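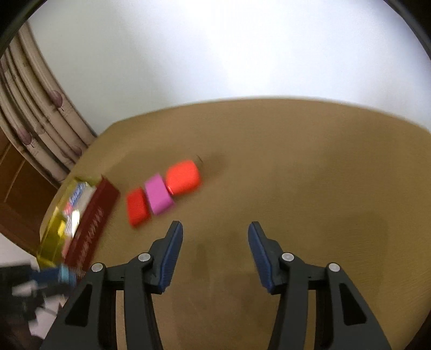
Kundow Tribunal Summaries

Hello, and thank you for stopping by. Kundow is a small collection of plain-English summaries of employment tribunal decisions, mostly to do with discrimination, unfair dismissal and what happens to people after they complain at work. It was started by Folke Fagerlund, who spent years reading judgments on the train and scribbling notes in the margins, and it has grown a good deal since then (the handwriting problem has been solved, you'll be glad to hear).

What you get

There are 2000 summaries in the main file, one to a row. A further 43 sit in a separate file called appeals, as they deal with points of law and read rather differently. Each row has 6 columns:

case_ref: our own number, which never changes
claim_type: the main claim, as worded in the judgment
sector: schools, health, retail and so on
outcome: upheld, dismissed, settled or part upheld
summary: a paragraph or two in everyday words
notes: anything the summariser wanted to add

Please do read the notes column! Ikhsan Kusuma wrote most of it, and it's where you'll find the odd details, such as a claim being let through late or a witness changing their account halfway through.

How the summaries were written

One person read the full judgment and wrote the summary, and a second person checked it against the original. Where the two disagreed about the outcome label we used "part upheld" and said why in the notes. Names of claimants have been replaced with initials, and small employers are described only by sector.

Known gaps

Settled cases are thin on the ground, as very few of them leave a written decision behind. Retaliation claims were filed under "other" until October, and 23 rows still carry the old label. We're working through them, slowly, with tea.

Using it

Teaching, research and plain curiosity are all welcome. It isn't legal advice, so please see a solicitor or an advice centre if you have a claim of your own, and do mind the time limits. Corrections can go in the issues page with the case_ref in the title.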